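Last updated: January

Quarter to nine, still in my coat. Quick one before the kettle.

Slept badly, missed the first bus, got the second with no seat. Edileuza Nogueira had the heating on for once, bless her. Desk still a mess from the Brandale lot, 29 emails, answered 2. Rest can wait. Tea went cold twice.

Spent most of the day at the wooden-looking table with the little cubes. Silly how much I like them. Red, yellow, green, blue, like something out of a nursery cupboard. 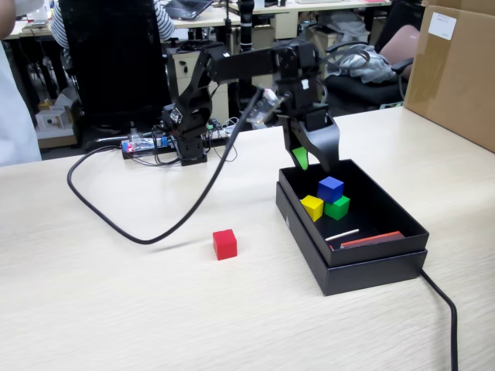

Had a cheese roll at my desk, then a long phone call with Galteo over the invoice. They want 3,000 by the end of the month. Told them to ask Bassi. Bassi will tell them to ask me. Round we go.

Back to the cubes after. I do like them in a row, nice little gaps, black box next to them with the sticks in. Could of left them like that all week. Mum would say I was the same with the spice jars. 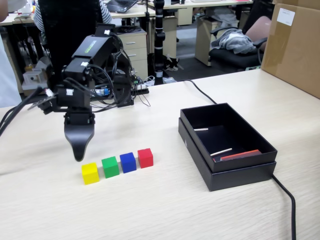 Yellow, green, blue, red. Box on the right.

Must remember: milk, stamps, ring Gunosow re the parking. Also find teh other glove. Legs ache. Bed by ten, no excuses.

Filed under: Daily scribbles, Work

Comments

Maureen: Spice jars!! Mine are alphabetical, don't tell anyone.

pip_t: did you find the glove

Col: 100 emails here so count yourself lucky. Bassi never answers his phone either.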